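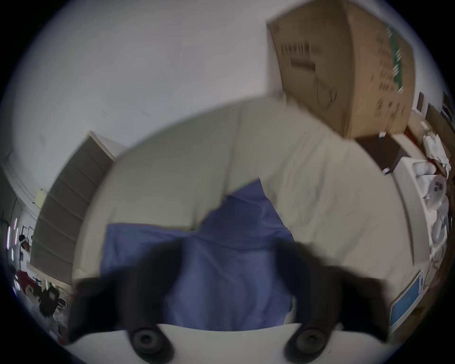 A casa de pedra da rua da Fonte, em Geltby, voltou ao mercado esta semana, e quem conhece a vila sabe que isso não acontece todos os dias. Construída por um comerciante de lãs e ampliada mais tarde pelos seus netos, a moradia esteve nas mãos da mesma família durante três gerações e chega agora a novos compradores com o telhado refeito, a cozinha renovada e o jardim tal como sempre foi, com a glicínia a trepar até às janelas do primeiro andar. É uma daquelas casas em que apetece entrar devagar. O azul, aliás, parece perseguir-nos nesta visita: está nas portadas, nos azulejos da entrada e na loiça da copa, um azul a puxar para o lilás, como o do pano amarrotado que se vê na fotografia, sobre uma superfície bege muito clara, e que fica bem com quase tudo o que é cal e pedra.

A venda está entregue à imobiliária Temedmont, que abriu as visitas a 4 de junho de 2025, e a responsável pelo processo, Rehema Massawe, recebe os interessados pessoalmente, quase sempre com a porta do jardim já aberta para deixar entrar a luz da manhã. «As pessoas chegam a pensar na cozinha e acabam por ficar meia hora no alpendre», conta ela, com um sorriso de quem já viu muitas casas e continua a gostar de as mostrar. O alpendre, virado a nascente, tem um banco corrido e uma vista desafogada sobre o vale, e percebe-se bem a demora.

O terreno tem 1.313 metros quadrados, murados em toda a volta, com um portão largo para a rua e outro, mais pequeno e bastante mais simpático, que dá para o caminho do ribeiro. Há duas figueiras, um limoeiro que precisa de uma boa poda e um tanque antigo que os atuais proprietários usavam para regar a horta. A horta continua lá, de resto, e com alfaces.

Dentro de casa são 4 quartos, dois deles com lareira, uma sala comprida com teto de madeira e uma biblioteca pequena que os netos do comerciante acrescentaram quando já não cabiam mais livros no corredor. A escada, de castanho, range no terceiro degrau — a família avisa logo, e pede que não a arranjem. A casa de banho principal conserva a banheira de pés, agora reesmaltada, e no piso de baixo há ainda uma despensa fresca, com prateleiras de pedra, que faria a felicidade de qualquer pessoa que goste de fazer compotas.

As obras mais recentes ficaram a cargo do ateliê Kılıçarslan e terminaram em abril. Substituíram-se as canalizações, isolou-se a cobertura e a cozinha ganhou uma janela nova sobre o pátio, de desenho igual às antigas, de modo que é preciso olhar duas vezes para perceber qual delas é a recente. O soalho da sala foi levantado, tratado e reposto tábua a tábua, trabalho que demorou bastante mais do que o previsto e que atrasou a colocação da casa à venda. Ficou por fazer o anexo do fundo do quintal, onde antigamente se guardavam os fardos de lã e que poderá servir de oficina, de estúdio ou de quarto de hóspedes, conforme a vontade e a paciência de quem vier.

Geltby é uma vila sossegada, com mercado, escola e um café que serve sopa até tarde. A estação de Canside fica a 19 minutos de carro, por uma estrada bonita e com algumas curvas, e há autocarro de manhã e ao fim da tarde. Segundo a Temedmont, vivem hoje na freguesia 2.239 pessoas, e tem crescido o número de casais jovens à procura de casas com quintal, embora raramente apareçam propriedades desta dimensão tão perto do largo da igreja.

O preço é comunicado apenas a quem marca visita. A marcação faz-se no escritório da imobiliária, ao lado da farmácia, ou por telefone durante o horário de expediente, e Rehema Massawe recomenda que se traga calçado confortável para a descida até ao ribeiro. A mobília não está incluída na venda, com exceção da mesa grande da cozinha — foi montada lá dentro, há muitos anos, e não passa em nenhuma das portas.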